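A Closed Grip Is Not a Safe Grip

Opinion
12/11/19

The incident at Luvier's training suite in July was minor by any ordinary measure. Two grippers were spreading a blanket over a bed. One of them failed to release when told to. The other continued to pull, as its program required, and the edge of the blanket tore along the hem. The operator pressed the stop control, the grippers went slack, and work resumed the same afternoon. The report filed with Cilleo, which supplies the control software, took up less than a page.

I believe that report was too short, and that the industry should be concerned by how readily it was accepted.

The stated cause was a failed release signal. The gripper had received the command to open, had recorded the command as complete, and had remained shut. For the length of the pull, the system held two opposite facts: the log said the fingers were open, and the fingers were holding cloth. Nothing in the design compared one with the other. The second gripper was guided by the log.

Handling bedding looks like gentle work, and it is regulated as though it were. Rules written for metal parts and pallets assume that the danger lies in weight and speed. Fabric presents a different problem. It can be caught in a fold so small that a position sensor reads the fingers as fully closed on nothing. It also carries force from one end to the other, so that a fault at one corner of a bed is felt at the opposite corner.

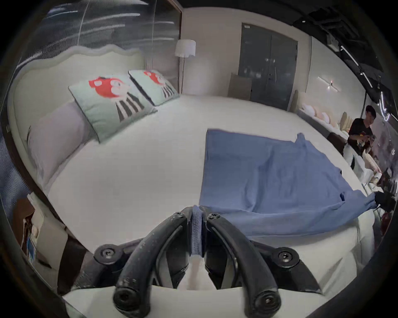

Two grippers hold separate corners of a blue blanket during bed-making work.

The usual reply is that a person is always nearby. Guest rooms and showrooms are shared spaces, and people in them have their own tasks to attend to. A stop control is of use only to someone who is watching and who is close enough to reach it. It should be the final protection, and in the Luvier case it was the only one.

Owino, which maintains the equipment, has since raised its bench test for new grippers from 200 release cycles to 1000. This is a welcome step. It is also an incomplete one, for the test is performed with the fingers empty. A mechanism that opens freely on a bench may still bind when a thick hem is drawn sideways through it, and that is the condition under which the July fault took place.

Three changes would cost little. A release should be confirmed by a measurement taken at the fingers, and a command alone should never be recorded as a result. Any gripper sharing a load with another should stop pulling when the two disagree. Release tests should be carried out under tension, with the fabrics in daily use.

Bultik, whose lodging division plans to place these systems in 259 rooms, has given its suppliers 90 days to state how they detect a failed release. Other buyers should ask the same question in writing before they sign. Suppliers that already measure at the fingers will have no trouble answering it. The remainder should be asked to withdraw their equipment from occupied rooms until they can.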